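The first thing Constanza Tapia did when her budget was approved was buy a mattress. She had 14 vendor quotes open on her laptop and a spending plan that ran to 19 lines, and she drove across town in the rain for a single bed with a padded headboard, because she wanted to know what her money had to do before she let go of any of it.

I have been writing about equipment purchases for longer than I care to say, and I wish more people shopped like that. Tapia plans for Onemgate, a small company that hopes to put household robots into furnished rentals, and she is happy to talk your ear off about the dull parts (I was happy to let her!). Cables, for instance. Spare gripper fingers. The 898 dollars she set aside for replacement parts in the first quarter, which she now thinks was much too low, and the almost 400 hours of staff time that never showed up on a quote from Zemham or Soltani or anybody else.

Her advice is to price the chore before the machine. Write down what has to be picked up, how soft it is, how high it sits and what furniture stands in the way, and then take that list to the seller and ask for a price that covers all of it. Rent for a season if you can. And do keep a line for people, who will be needed a good deal longer than the brochure suggests. 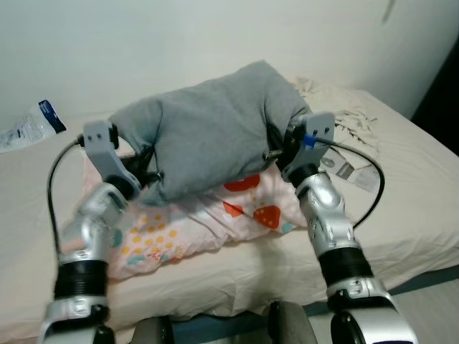
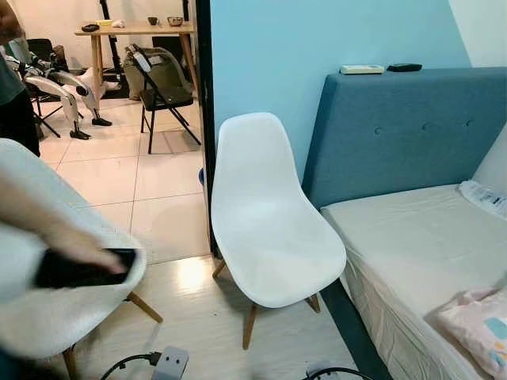
Bedroom work, with chairs and cloth.

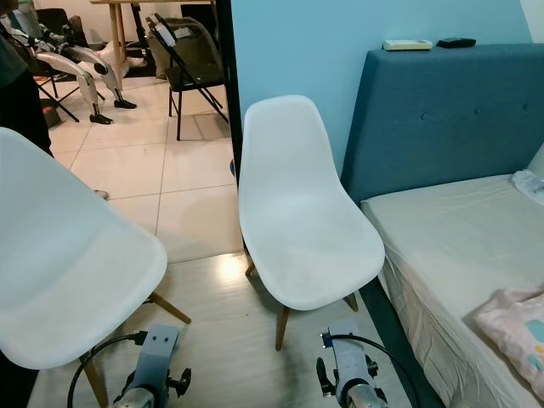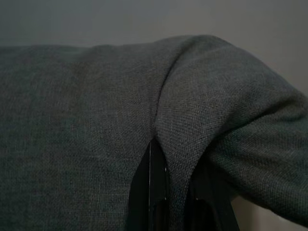

Kirstin MacAulay would go further on the renting. She told me she signed a purchase order with Hutico one December, to use up the year's money, and spent the following spring wishing she had leased, as the service contract cost her more than she'd planned and couldn't be dropped. Her own rule these days is that the service terms get read before the price does, and she has asked Tapia for a copy of that spending plan.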